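Questions about the Mollel craft market, answered by Naomi Muli. Last changed 27th August.

## Booking a table

**How much is a table?**
A full table is £13 for the day. Half tables go to first-time sellers only, so please say on the form if you are one.

**Can I share with a friend?**
Yes. One of you fills in the form and pays, and both names go on the list.

**Do you take food stalls?**
Jams, honey and baking, yes. Hot food is booked separately through Mercy Obura.

## On the day

**When can I set up?**
The side door opens at 8 am. Cars must be out of the yard by 9.30, and the gate stays shut until we close at 3 pm.

**Are cloths provided?**
No, the tables come bare. Bring your own if you want one.

**Is there power?**
Only along the back wall. Ask when you book, and bring an extension lead.

## What you can sell

**Does it have to be handmade?**
Yes, and made by you or someone in your household. We turn down bought-in stock, including kits that have only been put together.

**Can I sell baskets and other woven goods?**
Yes. Put a price on each piece, and keep large ones on your table so the aisle stays clear.

**Is the December market booked the same way?**
It uses the same form, but tables are £2 more.
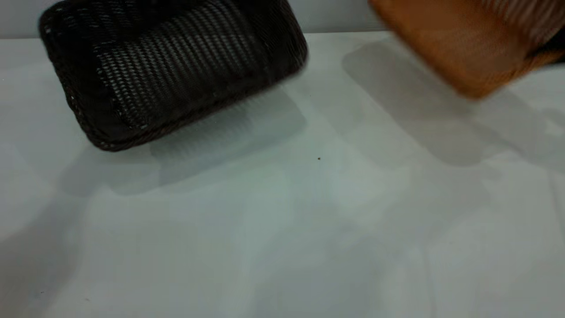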